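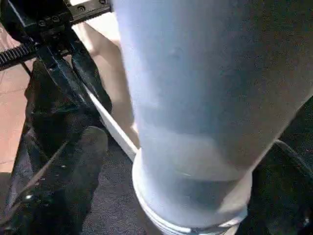 A cylinder is a solid shape with straight sides and round ends. Soup cans are cylinders, and so are drinking straws, candles and most water pipes. You can find big ones and tiny ones, and they all follow the same rule: if you slice straight across one anywhere along its length, the cut face is a circle of the same size. The large pale blue-gray shape is a cylinder for most of its height, but look at the bottom, where a white ring flares out a little wider. That ring is the base. The sides above it go straight up, and the left side looks brighter and bluer, while the right fades to a darker slate gray. We will come back to that.

Why are so many things round?

Think about holding a glass of milk. Your fingers curl around it and nothing sharp pokes your hand. Now think about drinking from a square glass. You could do it, but the milk would run to a corner and probably down your chin.

Round containers are also strong. When you fill a container with water, the water pushes outward on the walls. In a box, the flat walls bulge in the middle and the corners get pulled hard. In a cylinder, the push is shared evenly all the way around. That is one reason water tanks on farms are usually round.

There is a saving in material too. To hold 1000 milliliters of juice in a container of a certain height, you need less wall if the container is round than if it is square.

What does a base do?

Stand a pencil on its flat end and let go. It falls over, because the part touching the table is very small. Now push the pencil into a lump of clay and squash the clay out wide. It stays up. A wide base makes a thing harder to tip - you have to lean it much farther before it falls. Lamps, vases and traffic cones all use this idea.

Why does one side look darker?

Light travels in straight lines. A curved wall turns away from the light little by little, so each part catches a bit less than the part before it. Your eyes see bright, then medium, then dark, and your brain says "round." A flat wall would look almost the same all over. Artists use this when they draw. A rectangle with soft shading down one side starts to look like a can.

Try it yourself

You will need a sheet of paper, some tape, and a few thin books.

1. Roll the paper the long way into a tube and tape the edge.
2. Stand it on the table and set one book on top, right in the center.
3. Add more books, one at a time, until the tube folds.
4. Make a square tube from a new sheet by folding it into four equal sides. Test it the same way.

In Tayla McAlister's class the round tube held 6 books and the square one held 5. Your numbers may be different. Thick paper helps, and so does setting the books down gently.

Words to know

Cylinder: a solid shape with two matching round ends and one curved side.
Base: the bottom part that a thing stands on.
Seam: a line where two parts or two edges meet.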